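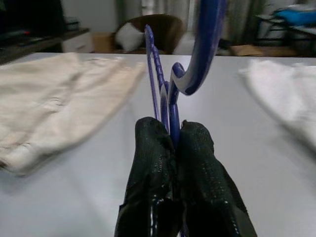

Nultov Forum > Home and Workshop > Machines for everyday work

Thread: Laundry and hangers, are we there yet or not?

sepehr_a
Member
Posts: 1,914

Good evening to all. I would like to open again the old question, but for one chore only, because when we discuss "housework" in general we always finish by discussing vacuum cleaners.

My chore is putting clothes on hangers. I work in the back of a clothes repair and hire shop in Idlow (Sheehan, some of you know it) and the hanging is the part of my day which I would give away first. Last month we put 488 pieces on the rail after cleaning. Each one is a small job. You take the hanger, you find the neck, you put one shoulder in, then the other, you lift, you look if it hangs straight, you correct.

I have read this forum for years and I see people write that machines will do this "soon". I saw them write it also when I joined. My own opinion is that a machine can do perhaps a half of it now, in a prepared place, slowly, and that the second half is more difficult than the first half by a large margin. But I am a tailor and not an engineer, so please correct me.

Sepehr Alipour

----

Bramblefoot
Member

You are too generous with the half. I fitted packing lines for most of my working life and we had a saying for customers who wanted to handle cloth: give us a box to put it in first. A box has corners. A shirt has no shape until you give it one, and next time it has another shape.

Just getting one hanger off a bunch is a job that would have cost us weeks. They hook into each other, the shoulders cross over, you pull one and the friend comes with it. My wife does it with a shake of the wrist and doesn't look.

----

p_nouri
Moderator

Hello Sepehr, a good topic, and thank you for keeping it to one chore.

I must disagree a little with Bramblefoot. What he describes was true for the machines where every movement is written in advance. The newer approach is that a person guides the arms through the job many times and the machine learns from these recordings, with cameras placed near the fingers. For such a machine the shirt without a shape is not a wall, it is only a difficult case among others. I have seen one at work on towels with my own eyes, at an open day of Bindonen in July. It was slow and it made faults, but it noticed some of its faults and began again. That was new for me.

Two hangers that come together are a good example. The old machine does not know it has two. The question is whether the new one knows, and what it does then.

Parvaneh Nouri

----

Bramblefoot
Member

Towels. Four straight sides. Come back when it does a blouse.

----

kettle_and_co
New member

First post, please be kind. I do the washing for a family of five and I don't care if it takes all night. This is what the discussions always forget, I think. In a factory slow is bad. In my house the machine could need ten minutes for one shirt while I sleep, and I would still be happy in the morning. So for me the question is only: will I find the clothes on the rail or on the floor?

----

sepehr_a
Member
Posts: 1,914

Welcome kettle_and_co. You are right for the house, and wrong for my shop, and both can be true.

But consider also how the clothes arrive. Yours come out of the dryer in a ball. For a machine somebody has probably put them folded on a clean table, with space on both sides. If you must lay out each piece for it on a white table, you have already done a part of the work. I would like to see these machines begin from the basket. When I look at any demonstration my first question is what stood on the table before it started.

----

Tolland
Member

I hear this argument often and I find it not completely fair. We also prepare the place for our dishwasher. We scrape the plates, we put the cups with the mouth down, we don't put the wooden spoon. Nobody says that the dishwasher does not wash.

If the price for a hanging machine is that I put the shirts flat on a table, I pay it. Laying flat takes me three seconds. Hanging takes me much longer, with the buttons and so on.

----

sepehr_a
Member
Posts: 1,914

Three seconds! I would like to employ you.

----

p_nouri
Moderator 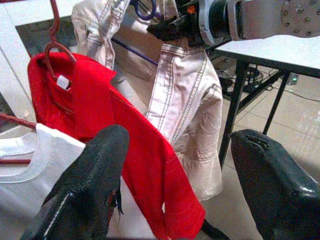 The collar is where I would look first if I wanted to judge such a machine, much more than the speed. A person who hangs a shirt works with both hands on the two sides of the neck, and the collar tells the fingers where they are, because it is stiffer than the rest and has a seam all around. A machine can use the same help if it can find it. With the red one it is easy to see what a good result needs: the shoulders of the hanger are tucked inside the collar, and the little white label at the inner neckline shows at once which side is the back. The pale jacket is a different problem. An arm has it pinched near the collar and the cloth is gathered there, so the weight pulls everything down from one place. To hold it up like this is fine. To get a hanger into a neck which is closed by your own fingers, this I would not know how to do quickly, and I have two good hands.

So my answer to Bramblefoot is that the grip on the cloth is mostly solved, and the change of grip is not.

----

Bramblefoot
Member

Now that I can agree with. Letting go is where it always went wrong for us also. Everything looks lovely while you are holding it.

I take one thing back. I wrote that you need a box. A jacket in a stiffer cloth with heavy stitching is nearly a box, it wants to keep its form. A thin summer dress does not want anything. If I had to sell such a machine I would show it with jackets all day long.

----

sepehr_a
Member
Posts: 1,914

Parvaneh, very good, and from the side of the tailor I add that the hanger itself matters more than people think. A thin wire hanger goes easily into a narrow neck, you can bring it in from the top with the shirt closed. A thick plastic one does not, there you must come from below or open two buttons. With knitted things you must always come from below, otherwise you stretch the neck and the customer comes back. It is not enough that the T-shirt is on the hanger at the end. I want to know what was done to the ribbed collar on the way.

I can teach this to a new colleague in one afternoon because she also wears T-shirts. She has had a stretched neck in her own life and was angry about it. The machine has never been angry about it, so it needs to be told in another way, and I don't know which way.

----

Tolland
Member

You tell it by showing only good examples? If the person who guides the arms always comes from below with the T-shirts, the machine will also come from below. It doesn't need to know why.

----

sepehr_a
Member
Posts: 1,914

Until it meets a piece that is something between a T-shirt and a shirt. A polo with three buttons. Then the why is useful.

----

Tolland
Member

Then it does it wrong one time and you show it polos. My son put a wool jumper in the hot wash at the age of nineteen. We kept him.

----

kettle_and_co
New member

Can I ask a simple question please. How much floor does such a thing need? In my utility room I have the washing machine, the dryer above it and then the door. I see always a big table, and arms, and many cables on the floor under it. With small children the cables alone would be a no for me.

----

p_nouri
Moderator

It is not a simple question, it is one of the best in the thread. What I saw at the open day would not go into a utility room. It would go into a garage, if you remove the car. For the home I believe the table must disappear, and the arms must come from a cupboard or stand on a base with wheels. There are people who work on this, but I would not like to name a year.

----

Bramblefoot
Member

I will name one: not in mine.

For a shop I think it's different. Sepehr has a back room, he has a rail, he has the same pieces coming again and again (hire clothes, correct?). The same white jacket fifty times is a very different job to the washing of a family, where every piece is another size and one is inside out with a sock in the sleeve. If I had to put money, I would put it there first.

----

sepehr_a
Member
Posts: 1,914

Correct, the hire pieces are a good part of it, and they are the boring part. Waiter jackets mostly. I would be glad to give these away and to keep the wedding dresses.

I discussed it with the owner today at lunch. She asked what happens when it drops one. I said that somebody picks it up. She asked who. I said, probably me. She said that then she already has this system.

So I correct my first post. Jackets on wire hangers, the same model, one person near: I say yes, possible now or nearly. Mixed family washing from the basket: no. T-shirts without damage to the neck: I would want to see a hundred of them and then to measure the necks.

----

Tolland
Member

I would watch that. If anybody has numbers for drops per hundred pieces, from a real place of work and not from an exhibition, please post them. I searched yesterday evening and found only films, and all of them had a cut exactly before the second sleeve.

----

p_nouri
Moderator

I have moved the posts about sock sorting to the sock sorting thread. Please continue there, and keep this one for hangers.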